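Community Help > Parks and Outdoors > Events and Permits

Do I need a permit for a picnic in Grestard Park?

Lovisa Halvorsen
I'd like to hold a birthday picnic by the pond in October, with 30 people at most. We'd bring blankets and two folding tables. Do I have to book, and can we fish while we're there?

Margit Nyberg
You don't need a permit for under 100 people as long as you don't put up a tent or play amplified music. The lawn on the Dirnberg side can't be reserved, so send someone early.
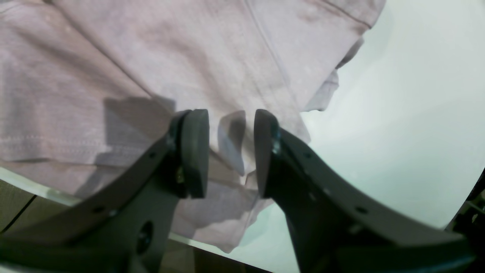

Fishing is catch and release only, from the wooden platform. Bait has to be bread or sweetcorn. Rods are lent out free until 4 pm, but you leave a deposit.

Sixten Westerberg
we had ours there last year, no problem. toilets were locked though

Thenmozhi Kurian
Margit is right about the numbers. Tables are fine on the gravel but the wardens will ask you to move them off the grass. The north gate shuts at dusk.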